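Section 4: Setting Up Your Tiltine Countertop Water Filter

Welcome back! If you have come straight from Section 3, you should have the Tiltine base, the upper tank, the lid, the spigot and two Jeltia cartridges rinsed of packing dust and laid out on a clean towel. Do wash your hands before you begin, even if you did so earlier, as everything you touch from this point on will be in contact with your drinking water.

Set aside an hour or so of unhurried time. The steps themselves are short, but there is a soaking period in the middle, and it is much nicer not to be watching the clock. Many of our customers like to start on a Friday evening, so that the first tanks can run through overnight and the water is ready to enjoy over the weekend.

4.1 Choosing a spot

1. Pick a level surface that can carry the full weight of the filter. A full unit is a good deal heavier than an empty one, and glass shelves and folding tables are not suitable.

2. Keep the filter out of direct sunlight. Warm, bright windowsills encourage algae, which is harmless to the housing but no fun at all to clean out of the spigot.

3. Leave enough room above the unit to lift the lid straight up, and enough room in front for your tallest glass or pitcher. If your cabinets hang low, you may want to pull the filter forward when you refill it.

Note: The spigot should overhang the edge of the counter slightly, or the base should stand on the riser ring supplied with the Pitkänen edition. Either way works well.

4.2 Preparing the cartridges

1. Peel the paper label from each Jeltia cartridge. A little glue may stay behind, and it comes off easily with a damp cloth.

2. Place both cartridges in a bowl of cool tap water and let them soak for thirty minutes. They will float at first — turn them over once or twice and they will settle as the air works its way out.

3. Hold each cartridge under a gently running tap for another minute, with the threaded stem pointing down. Gray water is carbon dust and is perfectly normal. Keep rinsing until it runs clear.

Caution: Never use hot water, soap or bleach on a cartridge. Soap in particular gets into the pores and cannot be rinsed out again, and the cartridge will have to be replaced.

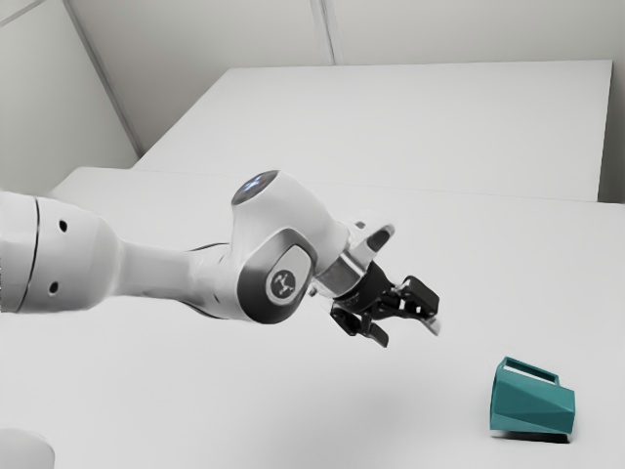 4.3 Fitting the spigot and cartridges

1. Slide one silicone washer onto the spigot stem and push the stem through the hole in the base from the outside.

2. Slide on the second washer from the inside, then thread on the nut. Tighten it by hand until the spigot no longer turns. Please do not use pliers, tempting as they are, as the housing can crack around the hole.

3. Put a washer on each cartridge stem, lower the stems through the floor of the upper tank and fasten the wing nuts underneath. Snug is plenty.

4. Set the upper tank on the base and turn it a little from side to side until you feel it drop into its seat.

4.4 The first two tanks

1. Check that the spigot is closed. (We have all forgotten this one, and it is a surprising amount of water.)

2. Fill the upper tank with cold tap water, stopping well short of the rim, and put the lid on.

3. Wait for the water to pass into the base. The first tank is always the slowest, and it may take several hours.

4. Drain the base through the spigot and use this water for your houseplants. Repeat with a second tank, and start drinking from the third.

Note: If you see drips at the spigot, empty the base, take the nut off and look at the washers. A washer that has folded over on itself is nearly always the culprit.

4.5 Keeping track of cartridge life

A pair of Jeltia cartridges is rated for 2000 liters or 365 days, whichever comes first. For one or two people the days usually run out before the liters do. Write the date on the sticker inside the lid, or on the kitchen calendar if that is where you are more likely to see it. If you set up your filter in February, for instance, plan on a new pair the following February.

Replacement cartridges are sold in pairs under part number 229 at the Clurkomier parts counter and by most dealers. Always change both together. Once the new pair is in, go back to 4.4 and run the first two tanks again before you drink any of the water.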